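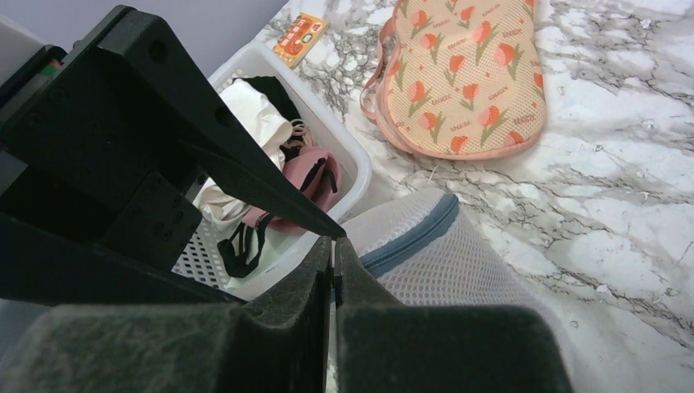
Kapitel 7
Ordnen von Kleinteilen auf der Arbeitsfläche

Lernziele
Nach Bearbeitung dieses Kapitels können Sie
– Kleinteile aus Textil nach Verwendungszustand trennen,
– einen Sammelbehälter nach Wandung, Rand und Grundfläche auswählen,
– die Belegung einer Arbeitsfläche in Zonen planen und dokumentieren.

7.1 Gegenstand und Abgrenzung

Unter Kleinteilen werden in diesem Band Gegenstände verstanden, die mit einer Hand gegriffen und ohne Hilfsmittel abgelegt werden können. Dazu gehören im Haushalt und in kleinen Einrichtungen vor allem Stoffmasken, Tücher, Waschlappen, Portionspäckchen, Deckel und Untersetzer. Größere Wäschestücke werden in Kapitel 9 behandelt, Besteck und Geschirr in Kapitel 11.

Textile Kleinteile nehmen eine Sonderstellung ein. Sie haben keine feste Form, überdecken einander und lassen sich im Stapel nur begrenzt unterscheiden. Bei Stoffmasken kommen die Ohrschlaufen hinzu. Diese verhaken sich an Nachbarteilen und hängen über den Behälterrand, wenn sie vor dem Einlegen nicht nach innen geschlagen werden. Beim Herausnehmen eines Teils werden dann häufig weitere mitgezogen.

7.2 Der Sammelbehälter

Für textile Kleinteile eignen sich rechteckige Kunststoffkörbe mit durchbrochener Wandung. Die Öffnungen lassen Luft an den Inhalt und machen die Füllhöhe von der Seite erkennbar. Ein glatter, gerundeter Rand verhindert, dass Gewebe und Schlaufen beim Entnehmen hängen bleiben. Scharfe Grate aus der Fertigung sind vor der ersten Benutzung zu entfernen.

Der Korb wird so aufgestellt, dass seine Längsseite zur arbeitenden Person weist. Geschlossene Kästen, etwa die Ausführung Skavwood 241, sind nur für vollständig getrocknete Ware vorgesehen. Die Tragfähigkeit spielt bei Textilien eine untergeordnete Rolle; maßgebend ist das Volumen. Der Behälter gilt als gefüllt, wenn das oberste Teil die Unterkante des Randes erreicht.

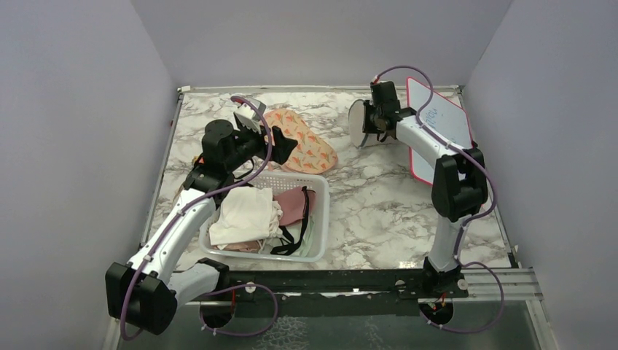 Vor dem Einlegen wird jedes Teil einzeln flach auf die Arbeitsfläche gelegt, geglättet und auf Flecken, offene Nähte und ausgeleierte Schlaufen geprüft. Erst danach wird es gefaltet. Bedruckte und einfarbige Masken können gemeinsam gelagert werden, sofern sie derselben Größe angehören. Helle Stücke, deren Farbtöne nahe beieinanderliegen, sind versetzt einzulegen, damit die Kanten sichtbar bleiben.

7.3 Die Arbeitsfläche

Stark gemusterte Oberflächen, zum Beispiel Platten mit Marmordekor, erschweren das Erkennen heller oder grauer Kleinteile. Auf solchen Flächen ist zwischen zwei abgelegten Gegenständen ein freier Streifen vorzusehen. Drei Zonen werden unterschieden:

Zone A: ungeprüfte Teile
Zone B: Prüfplatz, höchstens ein Teil
Zone C: Sammelbehälter

Gegenstände, die keiner Zone zugeordnet sind, werden vor Beginn entfernt oder an den hinteren Rand gestellt. Eine kleine abwischbare Tafel kann dort für Vermerke verbleiben. Sie darf den Greifweg zwischen Zone B und Zone C nicht kreuzen.

7.4 Dokumentation

In Einrichtungen mit wechselndem Personal wird der Bestand in eine Liste eingetragen. Das Formblatt Indden 129 sieht Spalten für Art, Farbe, Zustand und Ablageort vor. Es wird je Behälter geführt und bleibt bei diesem. Für größere Bestände mit bis zu 2155 Teilen ist die Karteiform nach Jorkamow vorzuziehen, die in Abschnitt 7.6 erläutert wird. Ausgesonderte Teile werden gestrichen, nicht gelöscht, und bei der Bestandsaufnahme im Mai abgeschlossen.

Grundbegriffe

Greifweg: kürzeste freie Strecke zwischen Ablage und Behälter.
Füllhöhe: Abstand zwischen Behälterboden und oberstem Teil.
Überhang: über den Rand hinausragender Abschnitt eines Teils, insbesondere einer Schlaufe.

Der folgende Abschnitt 7.5 behandelt die Faltarten. Benötigt werden ein Korb, fünf Stoffmasken unterschiedlicher Farbe und das Formblatt aus dem Anhang, Seite 91.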